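I gave up my gym membership in April and started walking to work instead. It's 10 blocks from our place in Pryor to the office, and I leave at 7:30. The first week was cold and my shoes were wrong.

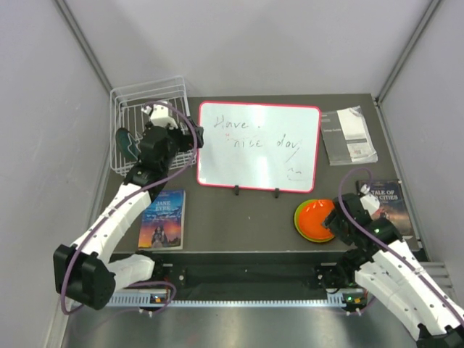 "Have" and "nice day" on a small whiteboard.

I've saved 186 dollars so far — most of it went on better shoes. Heather Brunton walks the last stretch with me on Fridays and we talk about her garden. My knees are fine. I still take the bus when it rains hard.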